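4.2 What happened at the sinks

I should say up front that I went into the Curkedance kitchen thinking I'd be writing about the dishwashing line. That was the thing Tumalum had sold them, after all — a conveyor, an automatic sorter for trays and a screen that told you which rack to load next. It handled 646 trays on a normal lunch shift, and by the time I arrived in August the crew had mostly stopped talking about it. What they wanted to talk about was the sinks.

Before the line went in, everybody washed. You took a turn at the basins, you got wet to the elbows, and whoever was next to you heard all about your weekend. Cleaning the sink itself was the last two minutes of the job and didn't belong to anyone in particular. Once the machine took over the trays and plates, the turns went away, but the basins still had to be cleaned by hand at close, and so did the corners, the drains and the deck behind the faucet. The time-study sheet we used at the start of the project didn't even have a row for that. I had to write one in with a pen (Rasmus Krūmiņa, my co-author, still teases me about my handwriting on it).

I ended up spending a lot of my evenings watching this one task, and I got pretty fond of it. Figure 2 is typical of what I saw: one hand steadying, the other doing the work, and most of the effort going into a corner.
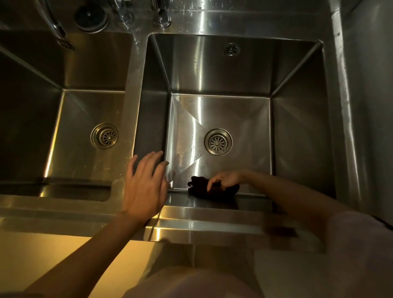 Figure 2. Wiping out the right basin of a double sink. The dark cloth is in the right hand, at the front corner; the left hand rests against the basin wall.

4.3 Who does the leftover work?

The vendor's plan called the remaining hand tasks "residual," and I used that word too in our first draft. Hajnalka Sipos, who ran the evening crew, read the draft and crossed it out all 42 times. Her point was a fair one! If you spend your whole shift on the residual, it's your job, and you'd like it to have a name.

So we asked people how their day was put together now. At Curkedance the basins, the floor drains and the filters had drifted to the same few workers, usually the newest ones, and they did them alone while the line ran its rinse cycle at the other end of the room. They told me the work was lighter than before, and I believe them, because the lifting really had dropped. They also told me it was lonelier. One worker said she used to learn the menu from the people she washed with, and now she learned it from the screen.

The Jenville site had bought the same equipment and gone about it differently. There the supervisor kept the old rotation and simply put the line into it, so that on any evening the person loading racks might be scrubbing a basin an hour later. It cost them more than 100 hours of extra training over the first season — everyone had to learn to clear a jam, including two people who really didn't want to — and I heard plenty of grumbling. But when I asked who knew how to do the sinks properly, every hand in the break room went up, and then they started arguing about the right way to do the corners.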